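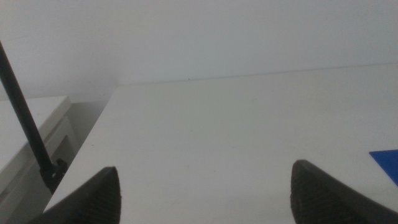

Moltis Manipulation Group – Working Practice and Safety

Progress report to the Drurkex Fund, second period
Prepared by Ainhoa Aranda, September

1. Scope
The grant covers a written code of practice for table-top robot arms used in shared rooms, and a trial of that code at two sites, Toledo and Olley. The first period produced the draft. The present report covers the trial up to the end of August.

2. Status of the code
The draft has 26 rules. Of these, seven were reworded in this period and none was withdrawn. The changes are listed in Annex B. Most concern wording that operators at the two sites read differently. Rule 4, for example, asked for the table to be "clear" before the arm is powered. Toledo took this to cover the whole surface, Olley only the reach of the arm. The rule now states that the working area between and in front of the gripper fingers must be empty at power-on, and that any item left elsewhere on the table must lie flat.

Rule 9 (fixings at the table edge) has also been rewritten. Clamps and the rods they carry are to be checked by hand at the start of each session. They may stay on the table edge provided they are outside the programmed path – the earlier text required their removal, and both sites reported that refitting them led to errors in alignment.

Rule 15 now requires the gripper to be opened and empty before the start position is logged. Operators may not log a start with an item held, even when the next task uses the same item.

3. Trial figures
The two sites logged 3,246 runs under the code. Toledo accounts for 1,085 of these and Olley for the rest. The imbalance comes from a later start at Toledo, where the risk assessment had to be repeated after the arm was moved to another room. Stops and faults are recorded in the same log and will be analysed in the next period, once both sites use the same fault names.

4. Problems
The start-up sheet takes too long to fill in. Operators at Olley began signing it at the end of a session, which defeats its purpose. A shorter sheet was issued in July and is signed before power-on. Compliance is being checked against the time stamps in the log.

Speed limits remain open. The draft gives one limit for all work with a person at the table. Toledo has asked for a second, lower limit for teaching by hand. We agree in principle but have no measured basis for a value yet.

5. Next period
Agree a common list of fault names. Measure stopping distance at both sites – loaded and unloaded. Issue version 2 of the code with the revised rules 4, 9 and 15. Train two further operators at Toledo.

6. Budget
Spending is within the agreed total. We request approval to move the unspent travel money to equipment, to cover the stopping distance measurements. A reply by the end of the month would allow the order to be placed before work starts at Olley.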